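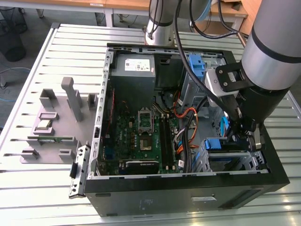
The disassembly cell at Sarville, with a Dell tower open on the bench and the arm over the drive cage.

Drive removal on the Sarville cell is running again at reduced speed after a gripper fault in August stopped work for most of a shift. The hold on unattended runs stays in place until the new force check has been signed off.

The fault came on cycle 156 of a planned 300. The arm had taken hold of a drive caddy and begun to pull when one side of the caddy stayed latched. The controller should have stopped at the first sign of extra load. It kept pulling for 22 seconds, with the caddy wedged at an angle in the bay, and then tripped on a motor current limit that was meant only as a last resort. The operator on duty pressed the emergency stop a moment later.

No one was inside the marked area. The caddy was cracked along one rail and the drive was written off. The gripper's fingertips were checked for bending and one was replaced.

The cause was a settings file. Pramanik, which supplies the control software, had sent an update the week before, and the update put the force limit back to its factory value of 300 newtons. Our own value was much lower. The update notes listed the change, but the cell was restarted without anyone comparing the old file with the new one. The logs show that every cycle from the restart on had run with the wrong limit. Those pulls went cleanly, so nothing showed up.

A second problem came out during the review. The wrist camera saved pictures of the stuck caddy all through the pull, but the software looked at them only at the start and the end of the move. The caddy's tilt was plain to see in the saved pictures well before the trip.

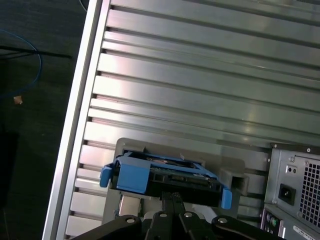 Storano wrote in after reading the first notice and said its own cell had the same reset after the same update. It caught the change only because its start-up routine prints the force limit on screen and asks the operator to confirm it. Storano also asked why a last-resort current limit was the only thing standing behind the software stop, and suggested a mechanical breakaway at the wrist.

We have copied the start-up prompt and it is in use now. The breakaway is being priced. Zanitov, which built the gripper, says one can be fitted without changing the finger mounts, though the wrist camera would need a new bracket and a fresh calibration.

Until then, the following applies to anyone using the cell. An operator stays at the bench during all pulls. Arm speed is held at half. After any software update the settings file is compared line by line with the saved copy, and both people doing the comparison initial the log. A caddy that does not release on the first pull is left alone – stop the cell, lock it out and free the latch by hand.

Copies of the full fault report are in the shared folder, under Sarville.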